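Comparing fingers at Brurwood: a talk with Shewit Shiferaw

Jan 29, 2022

The laundry cell at Brurwood has had three sets of gripper fingers since the start of the month. Shewit Shiferaw runs the comparison and keeps the log. She had 1105 grasps on file when we spoke.

The first set was a pair of flat parallel pads. "They're fine on a table," she said. "Inside a drum you approach at an angle, the pad edge touches metal before the pad face touches cloth, and the force reading is worthless after that." The pads were dropped after 321 attempts.

The second set, supplied by Truria, was soft and wide. Shiferaw rates it well on towels and poorly on anything lying against the gasket. "You pick up the garment and the rubber together. The controller sees a good grip. Then the arm pulls and trips on load."

The set now fitted is long and tapered, cut in-house by Ojārs Raudsepp. Closing force is capped at 30 newtons. Raudsepp wanted it higher. "I asked for double," he said. "Shewit showed me a sleeve." The narrow tip is easier to place in a fold, but it gives up contact area, and thin synthetics can slide out on the lift.

Camera choice took longer than finger choice. Desta Gebru tested an overhead unit against a small one at the wrist. The overhead view lost the garment as soon as the arm entered the door. The wrist view keeps it, at the price of reflections. "Polished steel returns every color you put near it," Gebru said. "A red shirt gives you red on the drum wall, and the segmentation counts it as shirt." Depth on the perforated sections is also noisy, and he now masks the back panel before planning a grasp.

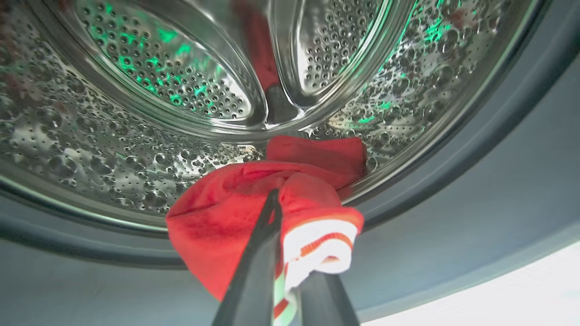
Wrist camera view, tapered fingers on a red garment at the drum opening.

Shiferaw's current figure for the tapered set is 95 percent on single items, measured as cloth clear of the door. Mixed loads are logged separately and she would not quote a number for them. "Two tangled items coming out together is a failure in my log. Other people's logs differ."

The next change is to the controller. The Lysenko board closes the fingers at a fixed speed, and she wants it to slow down before contact. Raudsepp is cutting a spare pair in the meantime, with the tip two millimeters wider.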